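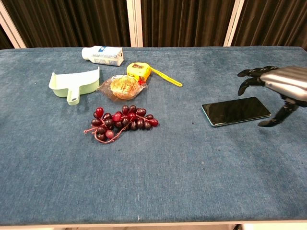

Job coach visits during my first weeks – how much is normal?

Posted by Kevser Gökçe

I start in the mailroom at Wollenik in December and I'm so excited! It's my first paid job after two years of day programs. My career developer says a job coach can come with me at the beginning. How often do they usually show up, and will my coworkers think it's weird? I'd also like to know if I can ask for fewer visits later on.

Po-yen Liao

Congratulations, that's wonderful news! My coach came 4 mornings a week at first, then 3, then just a phone call at lunch. We wrote the whole thing down in my support plan, and yes, you can ask to change it any time (I did, twice). My coworkers at Retport got used to her really fast – she helped me make a color-coded sorting sheet and then two of them wanted copies! Ask your developer who to call if a shift gets moved, and put that number in your phone before day one.

Selim Yazıcı

depends on your agency and who's paying for it. mine only did the first month

Berkay Eren

Seconding the written plan. Also tell your supervisor how you like to be given instructions. I do best with one thing at a time, and saying so early made my first week so much easier. Have a great start!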